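Baxter Street Supper Club
Progress report to the Zododo Fund
22/12/2025
Prepared by Orvokki Vainio, project coordinator

Dear friends at the fund,

When I wrote to you in the spring we had keys to a kitchen, a borrowed stockpot and a list of people who said they might come if the food was hot. I'm very happy to tell you that the list has turned into a proper crowd, and that your grant has carried us through our first two seasons with a little left over, which I'll get to further down.

Attendance

We have now served 26 suppers. On a quiet evening we set places for 60, and on the busiest one, the week the weather turned and the buses were running late, we fed 85 people and ran out of everything except bread and pickled beets. Most of our guests live within walking distance. Many are older folks on their own, and lately we've been seeing more young families too, often with a grandparent in tow (or the grandparent has the family in tow, it's hard to say which!).

The long tables have done more good than anything else we bought. We had planned on small ones, the kind you'd see in a café, but the hall at Brodik House is narrow and the long ones simply fit better. People pass dishes to strangers now and end up staying for coffee – sometimes well past the time I'd like to be sweeping the floor.
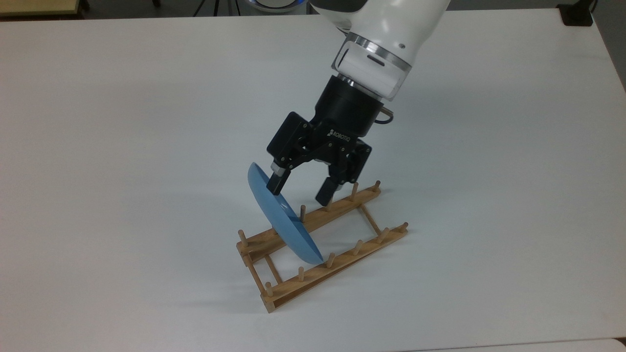 The menu has settled down as well. We serve a soup, a main dish with a meatless version, and whatever fruit is cheap that week. Zisus Bakery gives us day-old rye on supper mornings and has never once missed a delivery. The lentil and carrot stew is still the favorite. The fish pie, which I was very proud of, is not, and we've quietly let it go.

What has been harder

The old stove gave us a rough fall. Two burners quit in the same week and the repair took much longer than we were promised, so for several suppers we cooked in batches and kept the early pots warm in the oven. Everyone got fed, but we sat down late, and a few guests who don't like to walk home in the dark left before dessert. We now open the doors half an hour earlier through the winter months, and I think we'll keep it that way.

I should also mention rides. We said in our application that we would arrange transportation for guests who can't manage the hill, and so far that has come down to 2 drivers with their own cars and a good deal of patience. It works on a dry evening. I would like to do better than that.

Money

Groceries came in under budget thanks to the bread and to a very generous squash harvest from the allotments. The stove repair went over. With your permission, we'd like to move what is left from the grocery line into transportation, so that we can pay the drivers for gas and try out a shared van.

Looking ahead

Suppers start up again after the holidays, and in March we hope to add a monthly lunch for those who would sooner be home by daylight. I'll send the full accounts along with the spring report. Please do come and eat with us before then if you are anywhere near. There is no need to call ahead, and I'll make sure it isn't fish pie.

With warm thanks from all of us,

Orvokki Vainio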